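About Mindumo

Posted in September by Daryna Prokopenko

Print this page | E-mail this page

Mindumo is a language school with two classrooms, one kettle and a strong opinion about homework, which is that you should do it. We teach Ukrainian, Turkish, Italian and Spanish to adults who have already tried to learn one of them at least once before. Most of our students arrive with a stack of flash cards and an apology. We accept both.

I started the school after eleven years of teaching in places where the textbook was chosen by somebody who had never met a student. Chapter one was always the airport. By chapter four you could declare a bottle of perfume at customs and still had no way to ask your mother-in-law to pass the salt. Our courses begin at the dinner table and get to the airport when they get to it.

The name means nothing in any of the languages we teach. I checked those and a few others before paying for the sign. A man once phoned to ask if we sold mattresses, and he is now in Intermediate Italian.

Classes are small because the rooms are. Each course runs for a term, with two evening meetings a week, and there is a conversation group on Saturday morning for anyone who can stand to be wrong in public before lunch. You don't have to be enrolled to come. You do have to talk. Sitting at the back and nodding is a skill, but you can practice it at home for free.

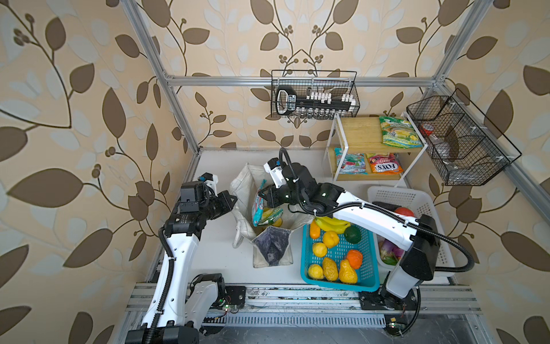

Our method, if we must call it that, rests on the 500 words people use all day long. We teach those until you are sick of them, and then we teach you to be rude, polite and vague with them. After that comes the longer list, which was meant to have 3000 words in it and has 2795. I stopped when I reached the names of farm tools. Students who need the word for "harrow" are welcome to ask, and one did.

Grammar is taught. I mention it because people call hoping that it won't be. Ukrainian has seven cases and they are staying. Turkish will put the verb at the end of the sentence and make you wait for it – you get used to this, and some of our students have become better listeners at home, or so their husbands tell me.

We give no certificates. If your employer needs a piece of paper, I will write a letter saying what you can do, and it will be accurate, so think carefully before you ask for it in the first term.

New courses open every September. Beginners can just sign up. Everyone else has a short chat with me first, in the language, and no, you can't prepare for it – I ask about your neighbors.

Recent items
- Lema, our reading club, moves on to short stories
- Trotero: the walking Spanish class and what shoes to wear
- Gündoğdu, the early Turkish course, still has places
- Why we don't start with the airport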